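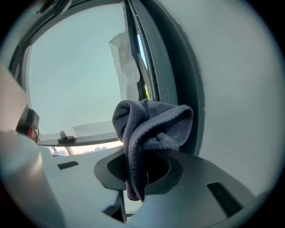
One reviewer of the Burneck site report objected that lint left on a pane after drying could not be told apart from lint shed by the cloth during the final wipe, and asked that the two be counted separately. We accept the point in part. The counts given in the earlier report combined both sources, and the values for the looped cloths were probably too high as a result. The present section sets out the revised procedure and the results obtained with it.

4.2 Lint release from looped microfibre cloths

Figure 3. Grey microfibre cloth with a looped surface, hanging in folds.

Cloths of three makes were tested: Zastach, Nurnon and Amaral. All were bought through the ordinary trade, in unopened packs, and none was washed before the first trial. Each cloth was cut to the same size and hemmed again with polyester thread, as a raw edge sheds far more than the face of the cloth and would have masked any difference between the makes. The hem was kept clear of the glass during wiping.

The panes were cleaned with solvent, dried under a cover and inspected against a black ground before use. Any pane with visible residue was cleaned again. A blank count was then taken on each pane and subtracted from the count made after wiping. This step was missing from the Burneck work and answers the reviewer's main concern, although lint that settles between the blank count and the wipe is still charged to the cloth. Covered control panes suggest that this amount is small.

Each cloth was put through 16 wash cycles without softener, and counts were made after every second cycle. Drying was on a line indoors. Tumble drying was tried at first but given up, as the filter in the dryer could not be cleaned well enough between makes to rule out carry-over - cotton fibres were found on two of the polyester cloths.

In the unwashed state the Amaral cloths released the most lint, with a mean count of 1,480 fibres per pane. The Nurnon cloths gave 1,145. The Zastach cloths fell between the two, but their spread was wide and we do not think the order of Zastach and Nurnon is settled. Most of the fibres were short and blunt at both ends, which points to cutting waste left in the pile at the factory and not to wear.

Counts fell steeply over the first four cycles in every make. By the last cycle the Amaral cloths had lost 81 per cent of their starting value, and the difference between makes was no longer larger than the difference between cloths of the same make. A slight rise was seen in the Nurnon cloths towards the end. Under the microscope, some of the loops in these cloths had broken, and the fibres found on the panes were longer than before. Whether the rise would go on with further washing cannot be said from these data.

Wiping pressure had little effect within the range used. Direction mattered more: a cloth drawn across the line of its loops left more lint than one drawn along it, in all three makes. The effect was strongest in unwashed cloths. All values quoted above are for wiping across the loops, and should be read as the less favourable case.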